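Journal of Applied Storage Studies
Home | Issues | Authors | Submit | Contact
May
By Rodica Iordache

4. Bin colour and sorting errors in small-parts stores

4.1 Background to the section

The previous section dealt with shelf height and reach. We now turn to the colour of the container and ask whether a colour difference between neighbouring bins changes how often a part is put back in the wrong place. The question matters mostly to stores that handle returns. In a store that only issues parts, a misplaced item is found at the next pick and costs a few seconds. In a store that takes parts back, the error may sit in the bin for weeks and is found by someone who did not make it.

Earlier work in this field has tended to treat colour as a form of labelling. A red bin is taken to mean "rejects", a green bin "cleared", and the worker is expected to learn the code. We take a narrower view. In the stores we studied, colour carried no fixed meaning, and bins had been bought in whatever colours the supplier had in stock. What remained was contrast between one bin and the next.

4.2 Sites and method

Two stores took part. The Clavenance store holds fixings and small fittings for a joinery works and runs 880 open-fronted bins on wall rails. The Dillel store serves a repair counter for domestic pumps and is smaller, with 700 bins on louvred panels. Both use the Flutodano stock sheet, in which each bin is given a row letter and a position number. Neither store used barcodes during the study.

Each site was followed for 36 working shifts. At the end of a shift, one bin row was checked in full against the stock sheet and every wrong item was noted with its bin of origin, where this could be worked out from the part number. Rows were chosen from a list drawn up beforehand, so that staff did not know which row would be checked. Counting was done after closing.

An error was recorded as "adjacent" if the item belonged in the bin directly to the left or right, and as "remote" otherwise. Items too worn to identify were left out. We also noted whether the two bins concerned were of the same colour or of different colours, and whether the parts themselves differed in colour. The second point was added after the pilot, when it became clear that brightly coloured plastic parts behaved differently from plain steel ones.

4.3 Results

Adjacent errors made up almost all of the errors at Dillel and the greater part at Clavenance. They were more common between bins of the same colour at both sites. The difference was clear for steel parts and weak for coloured plastic parts, where the part itself seems to give the worker enough to go on. A red washer dropped among green ones is noticed at once, whatever the bin.

Remote errors showed no link with bin colour. Most came from confusion between row letters, above all between rows M and N, and we do not consider them further here.

One arrangement deserves separate mention. In seven rows at Clavenance, a single bin of a second colour stood between two bins of the first colour. Staff had not planned this; it arose when cracked bins were replaced. Errors into the middle bin were few. Errors between the two outer bins, which are not neighbours, were more frequent than distance alone would lead us to expect. It seems that staff remembered the colour and lost the position. The layout and the effect of part colour against bin colour are illustrated in Figure 7.

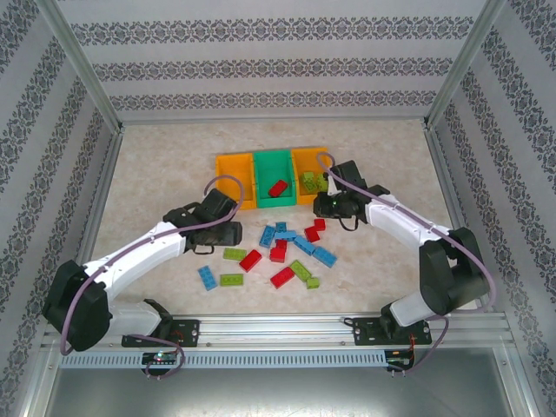
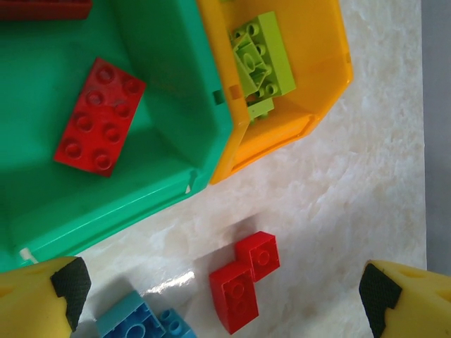 Figure 7. Alternating bin colours, with a red brick in the green middle bin (first view), and a red brick on the floor of a green bin, seen from above (second view).

4.4 Discussion

The practical advice that follows from these results is modest. Where bins are replaced one at a time, the store should avoid placing two bins of the same colour on either side of an odd one, unless their contents are plainly different in shape. A run of three colours in a fixed order removes the problem at small cost, though it needs a stock of spare bins in each colour.

We would be cautious about going further. The Pop system, which gives every product family its own colour, was tried at Dillel before our study and was dropped when the number of families grew past the number of colours on sale. Staff there still speak of "the blue shelf", although it now holds bins of four colours. Habits of this kind may have affected our counts and we have no means of removing them from the data.

Lighting is a further limit. The rear aisle at Clavenance is lit by older tubes under which orange and yellow are hard to tell apart, and errors there were recorded as same-colour or different-colour by daylight inspection of the bins. A worker standing in the aisle at 4 p.m. may have seen something else. Section 5 returns to this point in connection with label size.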